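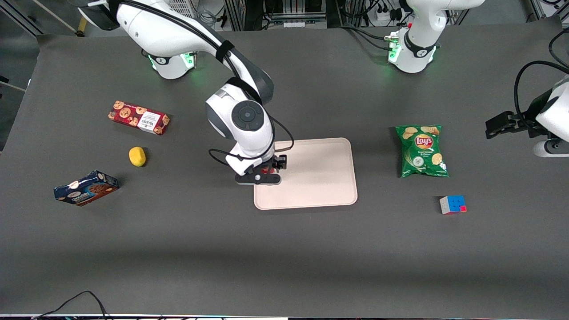
Listen Digest, Vol 2, Issue 800

Date: Sep 10, 2025
Subject: Re: [Listen] wrist views and the tray task

Hello all,

Thank you for such a kind and patient question, and I'm sorry the answer has grown rather longer than I meant it to!

> In the Jorelum write-up you say the policy was trained on 3,137
> episodes, but the results table only mentions 2,335. Where did the
> others go? And does the wrist view really earn its keep, when the
> fixed view already shows the whole table?

The first part is easy. We recorded 3,137 episodes and kept back 800 for testing, which leaves 2,337. Two of those had damaged joint logs, so we dropped them, and that gives you the 2,335 in the table. It ought to have been in a footnote and I shall put it in one.

The wrist view is the part I'm fondest of, I must say. From the fixed view a lemon, a crisp packet and a Rubik's cube are all easy enough to tell apart, but the gripper tends to hide whatever it is reaching for, just when you most want to see it. We tried the Chung weighting, which leans on the wrist view more and more as the fingers come down, and grasps on small things got noticeably better. Blur is still a nuisance, and bottles lying at a slant are our worst case by some way.

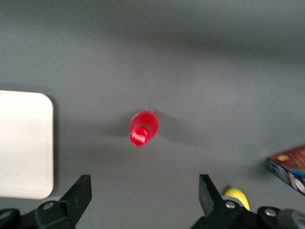
Fig. 2. Wrist view with red bottle, motion blur present.

We did try simply throwing out the blurred images, and it made matters worse (I was surprised too). The Amex split should be ready to share in October, so do shout if you'd like it early.

Warm wishes to everyone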